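Zosar fabric shaver review
September 11, 2020

I bought the Zosar in June to replace a Laing that had stopped holding a charge. It cost £28 from the Gistdale shop, with a spare blade in the box. I have used it most weeks on jumpers, a wool blanket and the arms of a sofa.

It has 2 speeds. The slow one is fine for lambswool and anything loosely knitted. The fast one clears bobbles from a thick cotton sweatshirt in a few passes, but it will catch a loose thread, so check for those first. Lay the garment flat and keep it taut. Used on a jumper you are wearing, it skips.

The head has a plastic height guard with three settings. I leave it on the middle one. On the lowest it put a small hole in the cuff of an old cardigan, and the leaflet does warn about this.

The fluff pot is too small. A blanket fills it four or five times over, and the lid is stiff to get off with cold hands. The Laing had a bigger pot but a weaker motor.

Noise is about the same as an electric toothbrush. A full charge lasts roughly 200 minutes according to the box. I have never run it for that long in one go, but I have only charged it a handful of times.

Spare blades are £9 from Trirholm, postage included. The first blade is still sharp.

Good on knitwear, slow on upholstery. I would buy it again at this price, though for a sofa I'd look for something with a wider head.
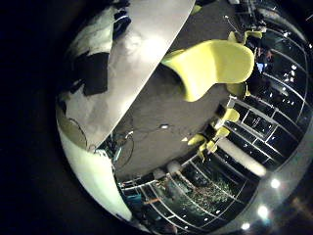
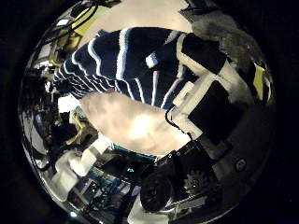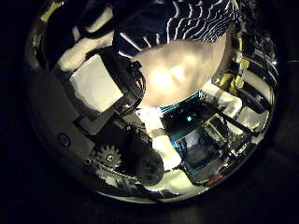
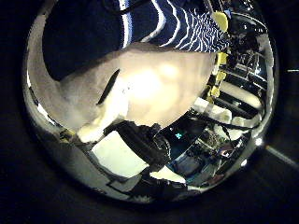

Second picture: navy knit with white stripes.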